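Flirkero Grerari Table-Clearing Arm
March | By Jytte Þórarinsdóttir
Print this page | E-mail this page

Stultonard now carries the Grerari, a single tabletop arm with a two-finger gripper, sold by Flirkero as a "kitchen helper." We list it because customers keep asking for it. Read the rest before you order.

What it's sold to do: pick up bowls and cups, stack them, and leave you a clear table. Flirkero's brochure goes further and talks about the end of after-dinner cleanup. We wouldn't. Cleanup at my house means half a portion of cold noodles, a fork stuck under a plate and a kid who is still eating. The Grerari is rated for empty, rigid, lightweight dishes with some space between them. If you have cleared the table well enough to suit the arm, you have done most of the job.

The reach is good and the fingers are slim enough to take a bowl by its rim. Kam-wah Chung in our shop likes it a lot more than I do and thinks a daycare or a school lunchroom with all-plastic dishes could get some use out of it. Maybe. You would still need a person to scrape, wipe and load the washer, and that person has two hands already.

In the box
- Arm, gripper and power supply
- 2 spare finger pads
- Table clamp
- Setup guide (skip the quick version, it leaves out the clamp)

Not included: a computer to run it, or a cart. It doesn't drive itself to the sink.

Things to know
- Heavy stoneware and stemware are outside the rating. Don't try it with your good glasses.
- Deep bowls have to be tipped to come down inside another one, so anything left in them goes on the cloth.
- Sorting by color works on bright solids like the ones below. Ask us about patterned dishes and we'll tell you to wait a year.

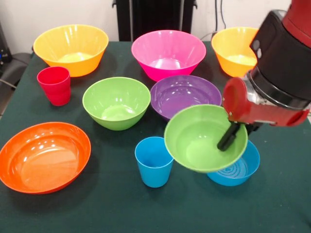
Price and ordering

$3,234, plus $78 shipping. Open boxes can be returned less the shipping. Questions go to Teguh Pillai at the parts counter.

Last updated: March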